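3 May 2026

Thread and dye trials, carried on from the last batch. Writing this up quick before the labels fall off the jars.

Aim - find out which of the two thread coatings keeps its colour and its grip after soaking. Flurent is the waxy one, Marchand the thin one that smells of varnish. Cavo want an answer before they order for October.

## Soak

- 7 lengths of each, 610 mm, cut from the same reel. One Marchand length got trodden on, binned it and cut another.
- Salt water, pan on the low shelf, lid on. Three days.
- Changed the water once. Forgot to write down when, sorry. Second day, probably after lunch.
- Flurent went cloudy at the ends. Middle fine. Ends werent sealed before soaking, so do that next time.
- Marchand no change to look at, but feels draggy between finger and thumb.

## Knots

Plain reef knot, then a surgeon's knot, same weight hung off each. Flurent slips on the reef almost every time unless there's a third throw. Marchand holds but you can't slide it down once it has bitten, so you have to get the tension right first go. Annoying.

Black is still the easiest colour to see against pale pink. Wouldn't bother with the others for practice pads.
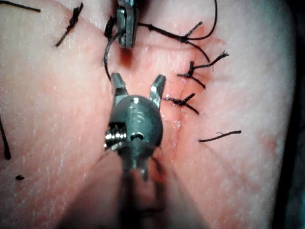
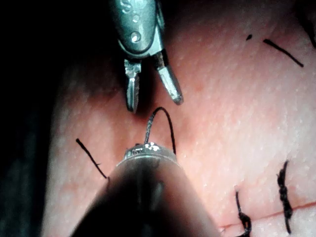
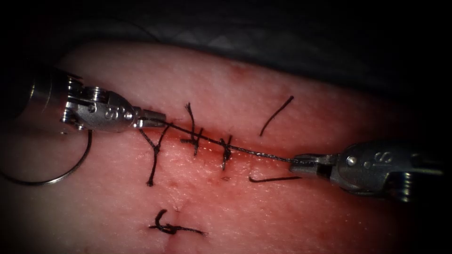

## Colour

Rubbed each length on damp white cloth, 80 strokes. Flurent left a grey mark straight away, then nothing much. Marchand left hardly any but it kept coming, faint, right to the end. Don't know which is worse. Ask Cavo what they mean by "fast" - their sheet says it twice and means two diffrent things.

Blue from the Fesholm reel is useless. Nearly all of it came off in the rinse.

## To do

- Seal the ends, repeat Flurent only
- New cloth, the old one has gone fluffy
- Weigh the hook properly, been using the number scratched on it
- Warm water run? Only if there's reel left
- Ring Fesholm about the blue and ask for the older stock, the one with the cardboard core
- Move the varnishy jar away from the kettle

Pan needs descaling. Left the Marchand lengths pegged on the line over the sink, please leave them there.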